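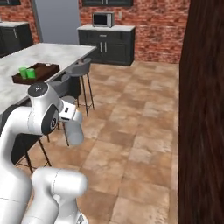 Dull rings on marble countertop, is it stain or damage?

Posted by Sebastián Escobar, April 30, 2021
Category: Kitchen and surfaces

Hello to all. We moved to an apartment in Kaltenport in October and the kitchen has a white marble countertop. It is my first time living with marble, before I had only tiles. Now I see some dull rings near the sink and one dull spot where my wife was cutting lemons. They are not dark. If I look from the side, with the window in front of me, they look like the shine was taken off.

I tried dish soap, then baking soda with water, left for one night under plastic. No change. The old tenant left half a bottle of Volasley stone sealer in the cupboard, and I put two coats on one corner. The rings in this corner are still there. My neighbor says white vinegar, but I am afraid to try it.

Is it a stain or is the stone damaged? And can I repair it myself? The landlord was very clear about the countertop when we signed - I would like to solve it before he visits.

3 replies

Ibarra
Member, 376 posts

Please do not use vinegar! Your neighbor has good intentions, but vinegar is an acid and marble does not like acids. The same goes for lemon, wine, tomato sauce and most bathroom cleaners for limescale.

From your description this is etching. A stain is when something colored goes into the stone and makes it darker. An etch is when acid eats a very thin layer of the surface, and you see it as a dull or lighter mark. Soap can not remove it, because there is nothing to wash away. A sealer also can not help. It slows down oil and coffee from going in, but lemon juice will etch a sealed countertop too.

A small test: close your eyes and pass your finger over the ring. If it feels a little rough compared with the stone next to it, it is an etch. Very light ones you may not feel, so check also with a lamp held low.

I have the same type of kitchen and what helped most was to change where things live. Our cups and the lemon bowl are now on the shelf and not on the stone.

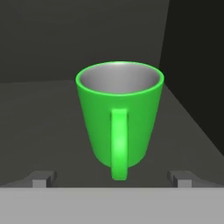 What to do with the marks you have already

1. Clean the area with water and a few drops of neutral soap. Dry it fully.
2. Buy a marble polishing powder made for etches. Read on the package that it is for polished marble, honed marble needs another product.
3. Try first in a corner that is hidden behind something.
4. Put a little powder and water, and rub with a damp white cloth in small circles. For me it took roughly 9 minutes for each ring.
5. Wipe, rinse, dry, look from the side. Repeat one time if needed.

If the mark is deep enough to catch your fingernail, leave it for a professional.

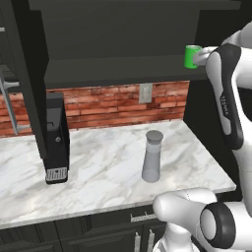
Green mug on the upper shelf, marble countertop below.

Tremetti
New member

had this also. i paid 80 for a man to come and polish, he was finished before lunch. ask the price first, another company wanted much more for the same piece

kitchen_on_50
Member

I agree with Ibarra about the acid. One thing to add: since you rent, I would write to the landlord before you polish anything. In my lease it was written that only his own stone company may touch the countertop. Maybe the rings were there when you moved in, so look at your photos from the first day.

Also wipe around the sink in the evening. With hard water you get white limescale rings, and these are on top of the stone, they look similar to an etch. You can sometimes lift them with a plastic scraper, held flat, very slow.

Sebastián Escobar

Thank you to everyone. I did the finger test and the lemon spot is rough, so this one is an etch. Two of the rings by the sink came off with an old plastic card, so these were limescale. I wrote to the landlord and I am waiting for his reply. The powder I will order only after he says yes.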